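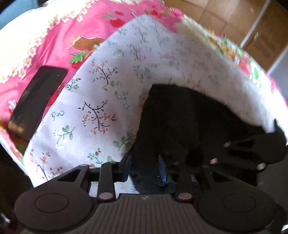

Princess Policarpio thinks robots will be folding our laundry before either of us gets around to learning how to do it right, and she said so in the car before we'd even left my street. I said I'd believe it when one came and did my fitted sheets. She said fitted sheets would be last, probably after surgery. So that was the tone of the trip!

2025-08-07, then, and the Kestar open day over in Dillden. I'd been picturing a big hall with folding chairs and somebody in a headset mic. Instead they took us around in little groups, and our stop was a bedroom, a plain ordinary bedroom with a wardrobe and a bed with strawberries on the covers. The project is called Drisora and the whole idea is clothes. You hold a gripper in each hand, you do the folding yourself with those instead of your fingers, and what you did gets saved so a robot can learn from it later. We got 20 minutes in there and I could have stayed for two hours.

The man running it (I never did catch his name, he talked very softly) folded first. He was so calm about it. Pinch, lift, lay it over, let go. He said the letting go is what new people mess up, they open too fast and the cloth flops back. Princess asked him how many folds they had so far and he said 2,788, with no pause at all, like he'd been waiting all day for that one. She asked if that was a lot. He said no.
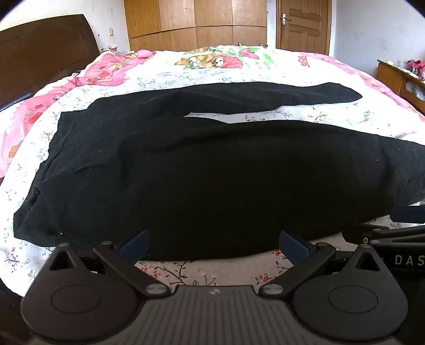 Then came my turn and oh my goodness. I've been folding clothes since I was six and I could not get one leg to go over the other. You have no feeling in it, that's the trouble. With your hands you know you've got one layer or two, and with the grippers you just have to look, and black cloth on black cloth doesn't give you much to look at. I kept grabbing the bedding too. He said everybody does that and to come in flatter. I came in flatter and got the bedding again.

Princess was better at it, which she will be bringing up until February at least. She has that patience from all the beading. She did hers really slowly and stuck her tongue out the whole time, and he said "nice" twice. He didn't say "nice" to me even once. I did get a "there you go."
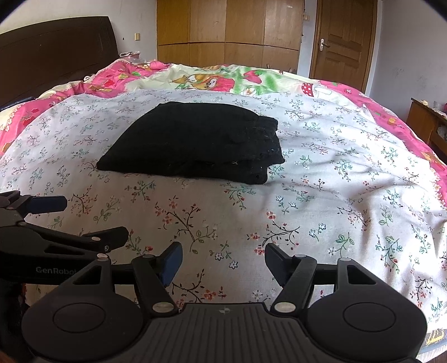

What I wanted to know was whether they keep the bad ones. He said yes, mostly, they mark them and somebody decides afterward. So my sorry attempts may be in there teaching some poor machine to grab the blanket. I asked when there'd be a real robot doing it in a real house and he wouldn't give me a year. I liked him better for that. The lady at the front desk was a lot more generous with her years.

We stopped at Lumanlan on the way back for noodles, and argued about whether I'd want one. Princess says yes, tomorrow, take her money. I don't know. I kind of like folding when the radio's on. Socks, though, a robot can have every sock I own.

Came home and there was a full basket on my bed. Folded four shirts, very flat, letting go slowly. Left the rest for morning. Need to call Princess about the parking money, she paid and I forgot.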